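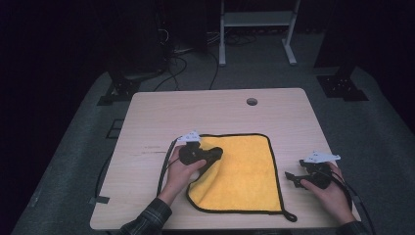
Saeed Sadeghi wrote on April 5, 2023:
> I have merged the new segmentation step into Trinley and I think we
> should switch everyone over to it before the next batch. It takes the
> two gripper tracks, the jaw opening and the head view, and it cuts each
> towel recording into approach, grasp, fold and release with no hand
> labeling at all. On the 440 recordings I ran, the cuts matched the hand
> labels in nearly all cases. The planner can then train on the pieces
> directly. Any objections?

Yes, a few. I'll try to keep them in order.

First, "matched". I went and read the comparison script. A cut counts as a match if it lands within 40 samples of the hand label on either side. For the fold phase that is generous but I can live with it. For the grasp it is useless, because a lot of our grasps are shorter than the window. You could put the cut before the jaws start to close or after they have finished and the script would be equally happy. Please rerun with a window of 8 and post whatever comes out, good or bad. If the number is still high I will shut up about this part.

Second, the step treats jaw opening as the main evidence of contact. It isn't, not with cloth. People doing the towel task press down with the jaws to hold a corner still, or to flatten a wrinkle, and the opening hardly changes while they do it. Trinley currently files all of that under "approach". So the planner is going to learn that approaching a towel means leaning on it. I looked at the pieces cut from the left gripper and a good share of what is called approach has the jaws down on the fabric. The height of the gripper above the table is right there in the track and the step doesn't use it. Why not? If the answer is that the table plane is unreliable, then that is a bug to fix first, and one I would like to see written down somewhere.

Third, the two hands are cut separately. I can see why, it makes the code short. But one hand holding while the other waits is part of the task. In your output the waiting hand is marked "idle", and the training config drops idle pieces by default. We would be throwing away the half of the recording that says where the second hand ought to be before it moves. I tried to turn that off and the flag is read in one place and ignored in another (see the loader, the filter runs again after the merge). That one is plain breakage, whatever we decide about the rest.

Fourth, and this is an old complaint of mine, the marker tracking. The step assumes both markers are visible to the head view in every sample and fills gaps by straight interpolation. Short gaps, fine. But wrists turn during a fold and the plate tips away from the camera, and the gap comes at the very moment we care about. I found a gap 36 samples long that had been filled in with a nice straight line, through the middle of a fold. There is no mark in the output to say those samples were made up. At the very least carry a validity column through so the rest of us can choose to drop them. The old Drerkard format had one. I remember the argument in December about removing it to save space, and I remember which side I was on.

I also don't buy the claim that this removes hand labeling. It moves it. Somebody will still have to look through the output, and checking another program's cuts is slower than making your own, at least for me, since I keep wondering what it was thinking. When we put the Mac Giolla rules in for the cup task we were told the same thing, and we spent longer tuning the thresholds than we would have spent labeling the lot.

On the planner side I have less to say. Training on pieces is a reasonable thing to try. I would only ask that somebody train the same planner on whole recordings, same data and same number of steps, and put the two side by side. Every result I have seen so far compares the pieces against last year's planner, which was worse for reasons of its own.

What I would accept for now:

- the step stays in Trinley but off by default
- the idle filter gets fixed in the loader
- a validity column comes back, one byte, nobody will go hungry
- gripper height goes in as a second signal for contact, at least for towels

I am willing to do the validity column myself. I have most of it in a branch for Disier already and it should move over without much pain - the only ugly part is that the two tools disagree about which hand comes first, and I'd want to settle that before touching anything.

Saeed, could you also put the list of the 440 somewhere we can all read it? I could only reproduce the split by guessing at the order, and my guess may well be wrong. If so, the long gap I mentioned may be in a recording you had left out, and I'll take that paragraph back.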